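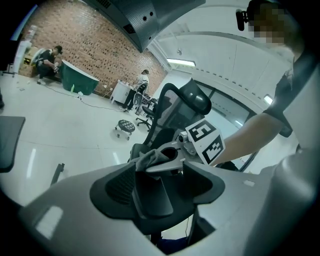

14 May 2022
Test kitchen notebook, Bredetti line – oat and molasses cookie, batch 11
Present: Yolanda Moya, Marius Stoica. Entry by Deisy Cuadros.

The purpose of this batch was to compare chilled and unchilled dough, using the formula approved in November. Butter was creamed with the brown sugar for five minutes at medium speed. Flour was weighed at 700 g and oats at 411 g. Molasses was added after the eggs, as in batch 10.

One half of the dough was scooped and baked at once. The other half was held overnight in the walk-in and is to be baked tomorrow by Mr. Stoica on the same trays.

Results for the unchilled half: spread was wider than the standard allows, and the edges browned before the centers had set. Flavor was judged good by both tasters. Ms. Moya found the salt slightly high – the scale was checked afterward and read correctly.

The rear oven continues to bake darker on the left side. Trays were turned at the halfway point. Kai Lenz has been asked to arrange service before the Rivadeneyra order is begun.

Correction to the previous entry: the vanilla used in batch 10 was the Flellenow extract, not the paste.

Outstanding: parchment to be reordered; dough temperature to be recorded before scooping in all further batches.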